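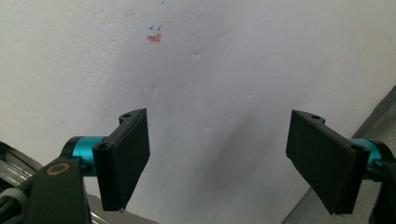

August 2022

I have never trusted a big white surface. They look marvellous in a brochure and then you live with one, and every smear of butter turns up like a witness in court.

So when the Brulleck leaflet came through the door promising a spray that would keep "any white surface bright for 24 hours with a single wipe", I had my doubts. Bright compared with what? And who wipes something once and then stands back for a day to check?

I bought it anyway. Two bottles, because the second was half price and I'm as weak as the next person. I also got a pack of Benda cloths, which claim to be good for 200 washes. I'd love to know how they arrived at that. Mine started shedding on the first go and left bits of blue fluff along the skirting.

The spray smells of pears, or what somebody in a lab thinks pears smell of. It goes on well enough. Grease came off with a bit of rubbing, the tea ring by the kettle didn't, and the faint yellow patch near the window is exactly as yellow as it was in spring. By the next morning there were crumbs and a fingerprint, so I suppose the brightness had clocked off early.

For comparison I did the other half with washing-up liquid in warm water and an old tea towel. I could not tell you which half was which. My sister says the Vergara cream is better on stains, but she also swore by that Jiltmont mop, and the head fell off mine inside a month.

What did help was clearing everything off first. I normally clean round the toaster and the bread bin and call it done, and there was a fair bit of grit hiding behind both. The bread bin has gone to live on top of the fridge for now. I can't quite reach it, so we'll see how long that lasts.

The second bottle is still sealed if anyone local wants it.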